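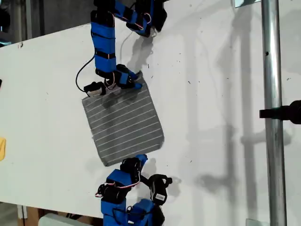 Zoklow has released version 3 of Kombo, its open-source control and planning package for two-arm setups built on hobby-class servos. The update, posted March 8, 2025, replaces the trajectory scheduler, adds a cloth corner detector and changes the format of recorded episodes. Existing configuration files need to be converted before the new version will start.

The main change is in how the two arms are timed. Earlier versions planned each arm separately and inserted a wait whenever the paths came too close. Kombo now plans both arms against a single clock and checks clearance over the whole motion, including the gripper fingers and a configurable margin for padding and cable loops. Reynaldo Bautista, who maintains the planner, said the old approach was adequate for moving blocks between bins but stalled often on fabric, where both grippers have to work within a short distance of each other.

"With cloth the arms want to be in the same place at nearly the same time," Bautista said. "The old scheduler treated that as a fault. Now it is a constraint like any other."

The corner detector runs on a single overhead camera and returns up to four candidate grasp points, each with a confidence value and an approach angle. It was trained on 759 hand-labeled frames of small square cloths, plain and striped. Marilou Quiambao, who did most of the labeling, said frayed edges remain the most common source of error – loose threads pull the estimated corner outward, and the gripper closes short of the fabric. A filter for this is included but turned off by default.

Servo communication has also been reworked. Position and load are now read in the same bus cycle, so the grasp check can use load at the finger joint without a second request. If the load stays below the threshold after closing, the planner reopens the gripper, takes a new camera frame and tries again. The retry limit is two and can be changed per task.

Episode recordings now store commanded and measured joint positions as separate channels. Version 2 recordings can be read but not appended to. A conversion script is in the tools folder, along with a viewer contributed by Shengli Jiang of Brunance that plots both arms on a shared time axis and marks each grasp attempt.

Known problems include a slow drift between camera and arm calibration when the camera mount is touched, and a startup failure if both arms are assigned the same bus address. Gerardo Yap, who handles releases, said the second will be fixed in a point update. The first requires running calibration again – the routine has been shortened but still needs the table cleared.

Support for the older scheduler ends in December. Release notes and the migration guide are in the Kombo repository.

Contact the newsroom | © 2025 Plurura | Back to top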